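9/8/25
By Tahira Sial and Rory Crichton

4.2 What the purchase price leaves out

The quotes we collected for a single arm and two-finger gripper all assumed that the buyer would be handling one kind of object in one place. We doubt that many buyers do. At Fendside the original request covered the arm, the gripper and a stand, and it was approved in December on the strength of a payback estimate supplied by the seller, Carkis. The estimate allowed 65 hours of setup. The log kept by Dae-han Seo shows some 300, most of it spent on fixing, re-aiming and re-testing rather than on first installation.

We do not claim that Fendside is typical. It is one site, and the staff were new to the equipment. Still, the Cerside budget, drawn up separately by Catherine MacRitchie, has the same gap in the same place. Fingers appear there as a one-time cost, with no line for spares, and the staff time needed to lay out objects between trials is not listed at all. When we asked how the figure for setup had been reached, we were told that it came from the brochure.

Tableware is a useful test of such budgets. A flat plate is cheap and light, and for that reason it tends to be treated as an easy item in planning documents. It offers a gripper very little to hold except the rim. Figure 3 gives the view from the wrist with several plates on the table, and a planner who has only seen a sales demonstration may want to compare the width of the fingers with the height of what they are meant to pick up.
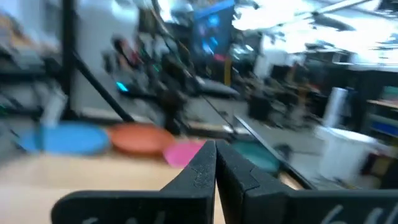 Figure 3. Wrist view of the two gripper fingers, with plates on the tabletop behind them.

Motion blur of the kind seen in the figure is another cost that seldom gets priced. A better camera may help, and so may slower travel, but slower travel cuts into the 84 cycles per hour on which the Carkis payback estimate rests. The estimate cannot have it both ways - either the arm moves at the quoted speed or the images are good enough to use. We would hold back any order for a second arm until that figure has been measured on site.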